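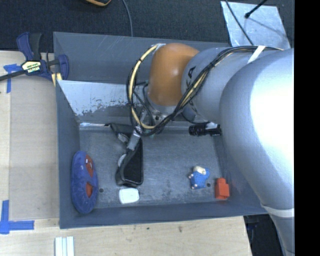

Gray bin, orange joint on the arm.

November 3, 2024

Walked the Polano trail today with Kirstin Paterson to check the sign positions before the fabricator starts cutting. We had the plan on paper and a bag of stakes with pink tape. Four of the five posts are fine where we drew them. The one at the Hegarty Street crossing is wrong. On the plan it faces people coming up from the bus stop, but a maple covers it completely from that side, even with half the leaves down. We moved it across the path and I marked it on the sheet.

The map panel by the boat ramp is going to be a problem too. North is at the top on our drawing, and when you stand at the panel you are looking south. Kirstin turned the sheet upside down and asked a man with a dog to find the restrooms. He got it right away. With the sheet the usual way up he pointed at the parking lot. So the map gets redrawn heads-up, and I have to tell Magnus, who finished the lettering in October.

Called Magnus Mackay at lunch. He took it fairly well. He wants to keep the walking times on the arrows and drop the distances, and I agree – 500 feet means little to most people. He also thinks the Lona typeface is too thin for the small text. I'll print two weights at full size and tape them to the garage door.

Trollow still haven't sent the paint samples. If the dark green isn't here soon I'll go with the blue.

Shoes soaked. Soup for dinner, then redid the post schedule until ten.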